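Grandanar Household Help
Forum > Furniture and surfaces > Wooden tops

White ring and dull patch on varnished table

Posted by Deming Mao, 9 December 2021

I have a light wooden table bought in September, a Heretti, sold as "varnished, ready to use". There are two faults on it. The first is a white ring where a mug of tea stood for an hour or so. The second is a dull patch the size of a saucer, which appeared after I wiped up a spill with a kitchen cleaner. The patch feels slightly rough across the grain and smooth along it.

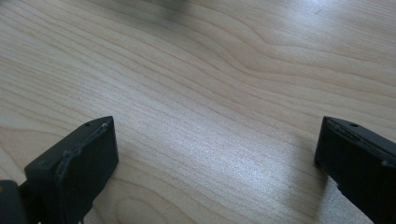

I have tried a dry cloth, then a damp cloth, then a hairdryer on low. The hairdryer made the ring fainter but did not remove it. The dull patch did not change at all. The leaflet says only to avoid harsh products and gives no name for the varnish. I would like to know whether the two faults have the same cause, and whether either can be put right without stripping the whole top. I paid 373 for it and do not want to make things worse.

Rongrong Liao
Member, 3,134 posts

They are separate faults and need separate treatment.

A white ring is usually moisture held in the finish. If it were in the wood the mark would more often be dark. You have already shifted part of it with warmth, so carry on with that. Use the lowest setting, keep the dryer moving, and stop if the surface feels more than warm to the hand. Leave it overnight between attempts. Rings can go on fading for several days.

If a faint mark is left, use a very mild abrasive. Plain white toothpaste will do, the paste type and not the gel. Put a small amount on a soft damp cloth, rub with the grain under light pressure, wipe off with a clean damp cloth and dry at once. Look at it from a low angle against a window before deciding to repeat. Try it first on the underside or near a leg. On a high gloss finish it can leave a dull spot of its own. 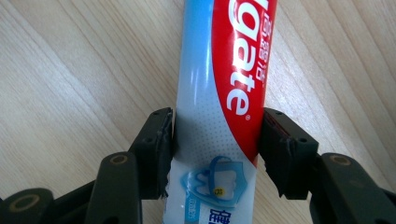 Toothpaste tube on a light wooden tabletop.

The dull patch is more likely damage to the varnish from the cleaner. Roughness across the grain suggests that the film has worn thin and the fibres have lifted. Toothpaste will make that worse. Let it dry for 12 hours, rub it very lightly with 3,000 grit paper along the grain, remove the dust and look again. If the wood darkens when you touch it with a damp finger, the film has gone and that area needs fresh varnish. Find out from the seller whether it is water-based or oil-based before buying any.

Fu

had the same ring on a sideboard. mayonnaise left on overnight took it off, smelt a bit. no idea about the rough patch, I just put a bowl on mine

Deming Mao

Thank you both. I have written to Irberg, the shop, to ask about the varnish. I will do the ring first and leave the patch until they reply.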